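The Table That Came to Stay

I never meant to fall for a table. We'd moved into the flat in February with two camp chairs and an upturned crate, and I'd promised myself that whatever came next would be cheap and easy to carry up the stairs. Then I walked past Altutia, the second-hand place near the tram stop, and there it was behind a stack of bar stools with a tag that said $200.

Pale timber, and such a good grain! I stood there running my hand along it like I was patting a horse. The bloke at the counter knocked nothing off the price (I asked twice) but he did throw in delivery, and by dinnertime we were eating noodles at it with our elbows out.

Everything happens on that table now. Tax, birthday cakes, the colour-matching disaster of the hallway paint, a jigsaw of 1000 pieces that took us most of the winter and still has a hole in the sky. I used to be precious about it. I bought cork coasters, then more cork coasters, and I'd follow guests about with them — not my finest hosting.

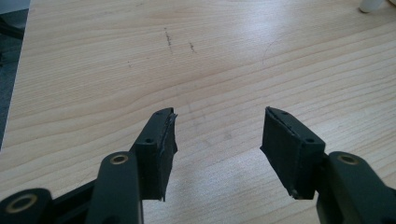 A reader called this sort of thing letting the furniture go when I wrote about my kitchen bench last year, and reckoned a fresh coat every few years was the least a good table deserved. Wipe it with a damp cloth, she wrote, dry it straight after, and for heaven's sake deal with the little marks before they settle in.

Fair enough. I've got a tin of Clisance wax under the sink, bought in a burst of enthusiasm, and I do get it out when my mum's coming. But a few dark flecks and a faint scratch you have to hunt for don't bother me the way they once did. The grain is still the first thing I look at, those long wavy lines, darker tan and then cream and then tan again.

I did have a wobble in the Bedurum showroom a while back. They had a glass-topped number, very sleek, and I sat at it for a good 5 minutes imagining a tidier life. Then I thought about the fingerprints and went home and rolled out pastry.

The chairs are another story. We're still one short, and whoever turns up last gets the crate.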